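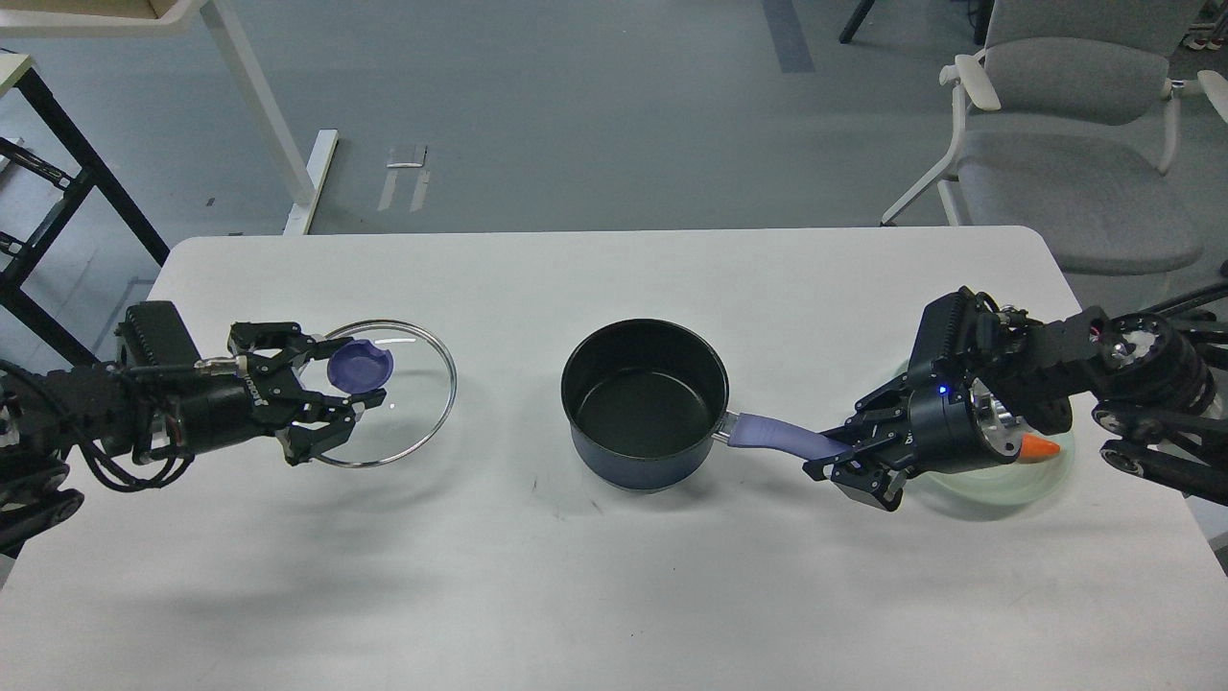

Saucepan and glass lid with purple knob.

Brindell Introductions Member Guide
Section 4. Setting Up Your Profile and Answering a First Letter

4.1 Before You Begin

You will need your member number, your password, and the signed membership form. The member number has 13 digits and is printed on the welcome letter from the Geum office. Members who joined through Grumis before the two services were combined keep their old number and should enter zeros in front of it until the box is full.

4.2 Creating the Profile

1. Log in and choose My Profile from the left menu.
2. Select Start New Profile. If a profile is already on file, the button reads Edit Profile.
3. Enter your first name only. Do not enter a last name, home address, telephone number, or place of work.
4. Choose your marital status. Members who are separated but not yet divorced must select Separated.
5. Choose what you are looking for: Marriage, Long-Term Relationship, or Friendship. Only one may be selected.
6. Write the About Me statement. The limit is 1000 characters, including spaces.
7. Write the Person I Hope to Meet statement. The limit is 700 characters.
8. Select Save, then Submit for Review.

Note: Text that runs over the limit is dropped without warning when the page is saved. Members who write in a word processor should check the length before pasting.

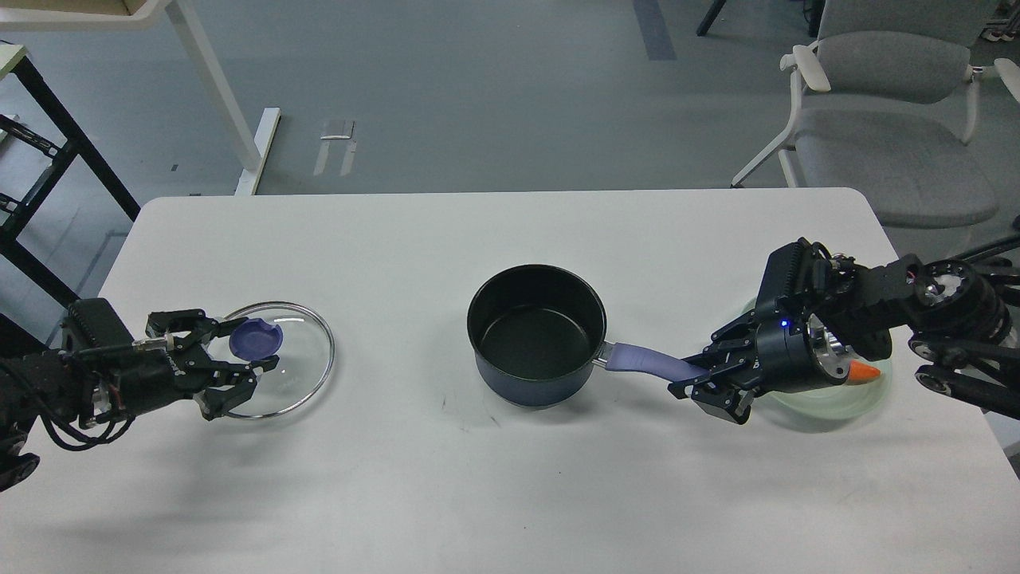

Saucepan, glass lid and pale green bowl on a white table.

4.3 Review

Each profile is read by a member of the Profile Desk. Questions about review should be addressed to Young-sook Ko, Profile Desk, Geum office. Questions about a profile carried over from Grumis should be addressed to Dae-han Ko at the same office.

A profile may be returned for changes if it:
contains contact details or a web address
describes a former husband, wife, or partner in a way that would identify that person
requests or offers money
was written on behalf of another adult without that adult's consent

Returned profiles stay in the Drafts folder. Make the changes and repeat step 8.

4.4 Compatibility Questions

The Cutell questionnaire has 133 questions and takes about 13 minutes. It covers children, religion, household money, housework, and contact with relatives.

1. Choose Cutell from the left menu.
2. Answer every question in Part A. Part B may be left blank and finished later.
3. Mark any answer you wish to keep private. Private answers are used for matching and are not shown to other members.

Caution: Do not use the Back button of the browser during Part A. Answers on the open page will be lost.
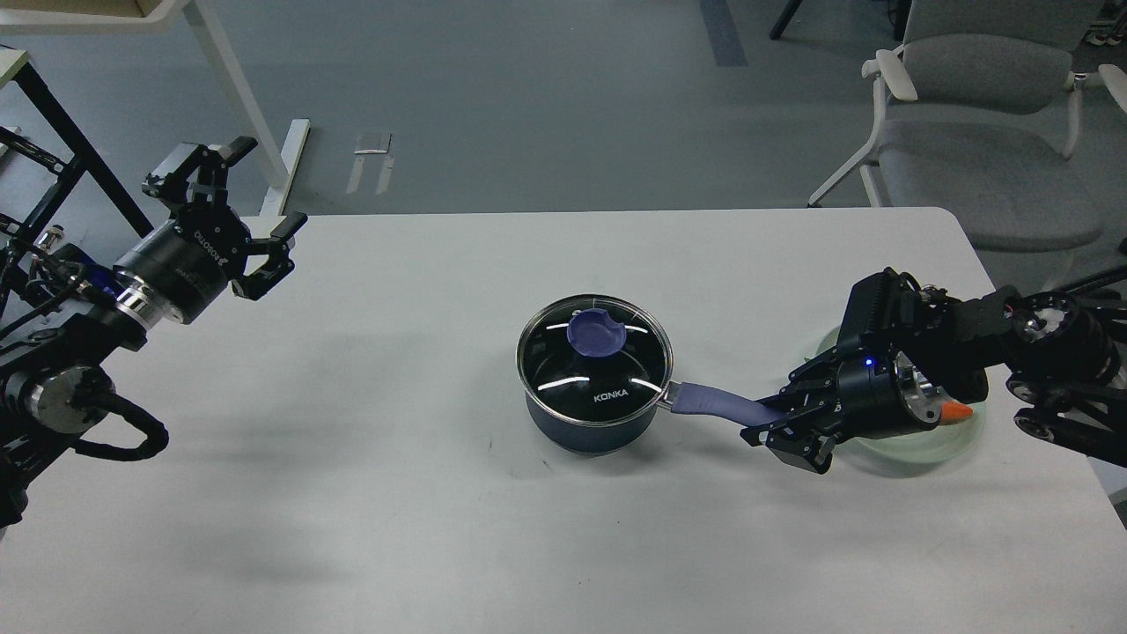 Covered saucepan. The lid is marked KONKA.

4.5 Answering a First Letter

1. Open the Letters folder. Unread letters are in bold type.
2. Read the sender's profile before replying.
3. Choose Reply, Decline, or Hold. A letter placed on Hold remains in the folder, and the sender is not notified.

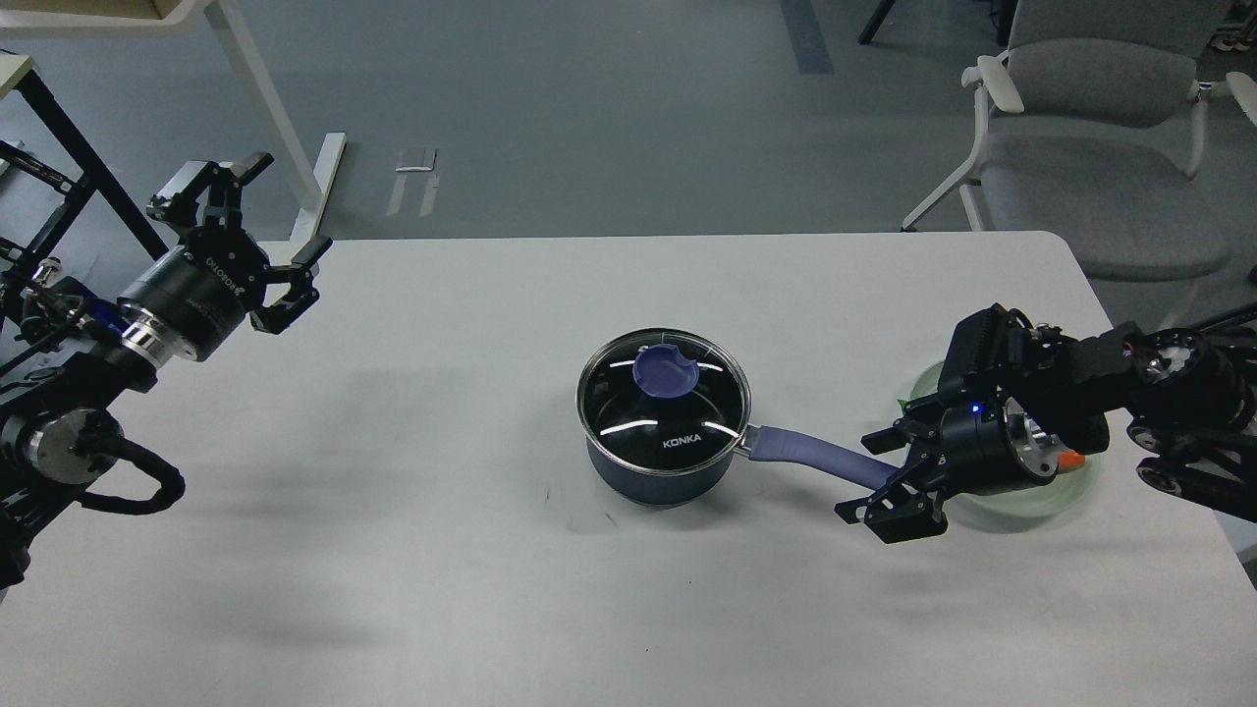 4. If you choose Decline, select one of the standard messages or write your own. The sender can write to you again only if you reopen the exchange.

Caution: Do not send money to another member for any purpose, including travel. Report such requests to Banafsheh Najafi, Member Safety, using the Report link at the foot of the letter.

4.6 Closing a Profile

Choose My Profile, then Close. Letters already sent are not recalled. A closed profile may be reopened under the same member number.

Section 4 revised October 9, 2001. Replaces all earlier versions.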